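2022-12-02 — laundry pickup, notes to self (and whoever has the rig next)

Kornél asked me at lunch whether the thing could do his washing yet and I said "sort of," which he took as a no. Fair enough! Writing this down while it's fresh, because Myfanwy wants the Etura notes in one place and mine are all over the bench.

The chore is the boring one: clothes off the bed, clothes in the basket, leave the bedding alone. I picked it back in September thinking it would be a warm-up before folding. It's still the warm-up. We've logged 608 tries on the current settings and the misses are nearly all the same two kinds, wrong edge and no edge.

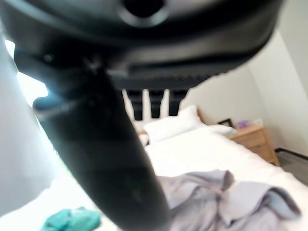 My worry all along has been finding the edges, more than the grabbing. A hand that closes on the middle of a shirt gets a nice big fistful, lifts, and drops half of it on the way over. Teal is easy, you could pick that out of anything on a white bed. The lavender-gray one lying on the duvet is the one I'd use for every test if Seren let me, with its folds over folds and a color that isn't all that far from a shadow on bedding. A person doesn't even look, they just scoop. Our planner wants a corner, and when it can't find one it invents one, usually a crease in the duvet (so up comes the duvet, and then we're making a bed, a chore I did not sign up for).

Things I tried or want to try:

- Lowering the approach so the finger slides under the fold before closing. Better on thick cloth, worse on anything thin.
- Two grabs instead of one. Slow, but I don't care about slow yet.
- Lleucu's idea — pinch, lift a little, look again, then decide. I like this one a lot.
- Pulling toward the pillow end first. Don't bother, I gave it 21 tries and hated all of them.
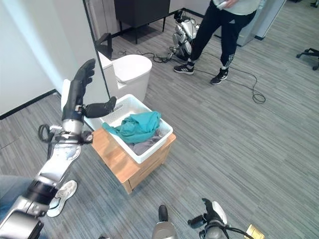
The drop-off end bugs me less, though it isn't free. Letting go is its own skill. Sleeves hang over the rim, or the cloth stays hooked on a finger and comes back out with the hand, and the log happily writes "done" either way. Eluned thinks we should score it the way a parent would: is it in or isn't it? I'm for that. It'll make our numbers ugly for a while.

So, can it do the laundry? It can do a piece of one step, with people close by, on a good day. I'd still pay for that if it ran while I was at work, and it can't do that yet either.

For next time: re-run the look-again version 7 times per garment, same starting pile, and ask Seren where the Jindham settings file went. The copy on my laptop is the old one.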